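Workshop Tips: When the Arm Sets Things Down in the Wrong Place

Drift is the fault we get asked about most on small two-arm benches. The arm goes where it went yesterday, or close to it, and the part ends up half an inch off. Then it is an inch off. Then the fingers come down on the edge of a tray and the arm trips out on overload with the part still in its grip.

Ours did this for most of a month before we sorted it out. The tips below come from that. They apply to any light bench arm on a plain table, whatever name is on the controller. Ours runs Grakel software, and the stop reads as code 53 in the log. Other makes will call it something else.

Before you touch anything

Hit the stop button and wait for the brakes to click. Do not pull a part out of closed fingers with the power on. If the arm is leaning on the table or on a tray, it is storing some push, and it can jump when the fingers let go. Put one hand under the forearm, keep your face back, and use the brake release one joint at a time, starting at the wrist.

Keep the second arm stopped too. People forget about it when it is parked with its tips pointing up. Those tips are at a bad height for anyone bending over the front of the table.
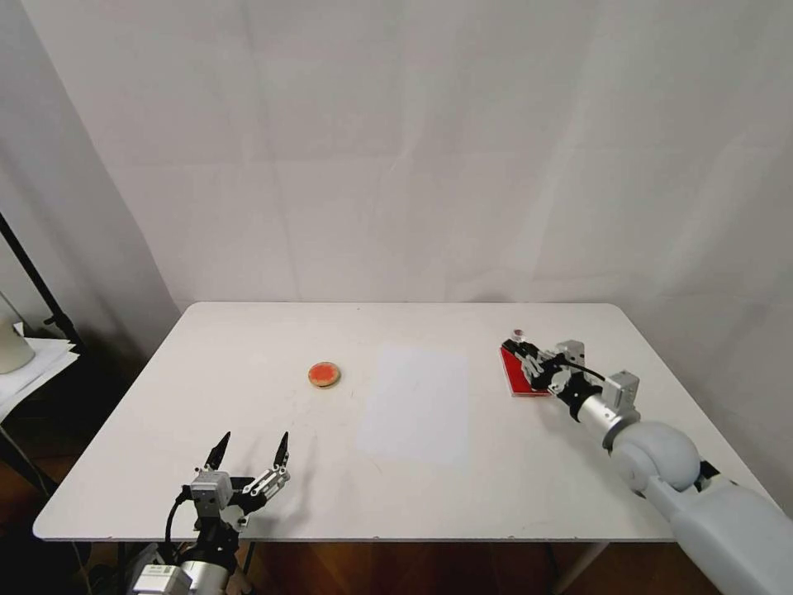
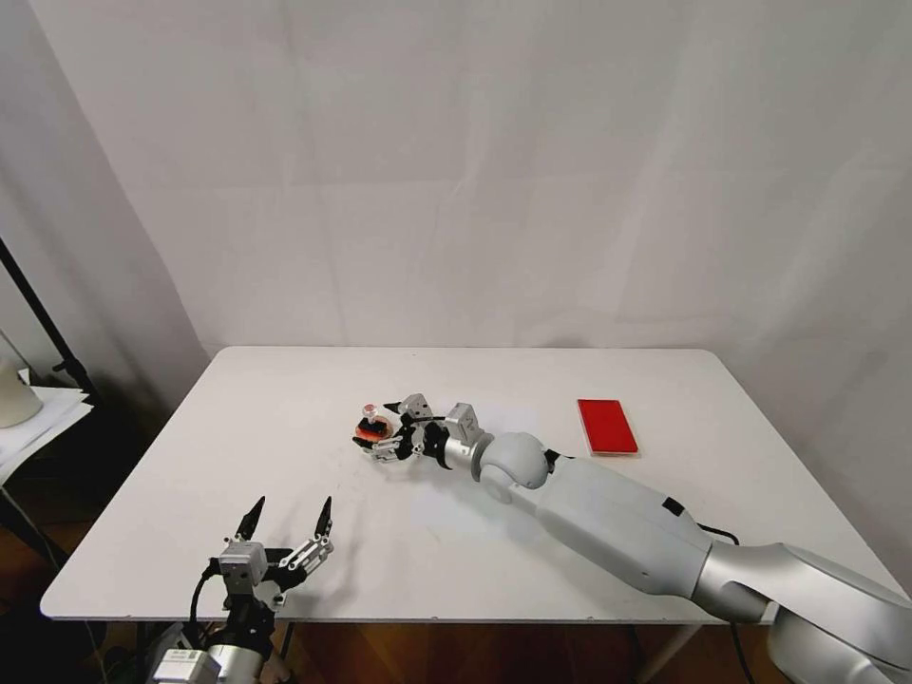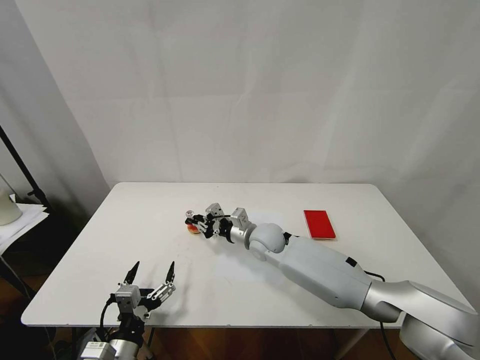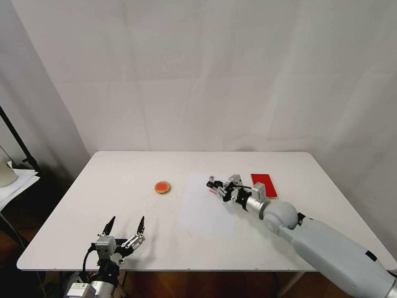 The right arm at work on the white table, left arm open at the front edge.

Felent, April

Check the table first

Most of the drift on our bench was the table. It is a light one with thin legs, and every hard stop shoved it a little. Mark the floor at each leg with tape. If the legs are off the tape, push the table back and run a test before you change a single number in the program. We wasted two evenings re-teaching positions that were fine.

If the floor is smooth wood, put rubber cups under the legs. Felt pads make it worse.

Then the things on the table

A sheet of paper slides when a finger brushes it. If you use one as a marker, tape down all four corners. Trays need the same care. A strip of shelf liner cut a bit smaller than the tray works well and peels off clean.

White paper on a white table is also hard to see, for you and for a camera. Draw a dark line around the edge with a marker.

Check the cables

A cable that loops at the wrist has to have enough slack for the full turn and no more. Too tight and it tugs the wrist at the end of the move. Too loose and it catches on the forearm. Move the arm by hand through the whole job with the power off and watch the loop the entire time. Use hook-and-loop straps. Zip ties pulled hard will cut into the jacket, and we have replaced one cable that way already.

Where cables drop over the side of the table, keep them clear of chairs and feet.

Check the fingers

Wipe the fingertips with rubbing alcohol and let them dry. Look for a shiny spot on one tip. It means that finger is touching first and pushing the part sideways before the other one closes. Loosen the tip, line it up, snug it down. Do not crank on those screws, they are small and strip easily.

Turn the force down

Our close force was set at 128 from the factory and we run it at 15 now for small round pieces. Your scale may be different. Start low and go up until the part stops slipping. A lower force will not fix drift, but a missed pick will do a lot less damage.

Set a floor height as well. Tell the controller where the tabletop is and do not let the fingers go below it. Tray rims count, so use the top of the rim if the arm has to cross one.

Write it down

Keep a notebook by the bench. Date, job, what it was holding, which way it was off. Ours showed the error always went toward the back of the table, and that is what pointed us to the legs. Since the tape and the rubber cups went on we have logged 381 cycles and one stop, and the one stop was a tray put back upside down.

The Disine and Zawadzka arms have a slightly different brake release. Look in the manual for the order of the joints before trying the steps at the top of this page.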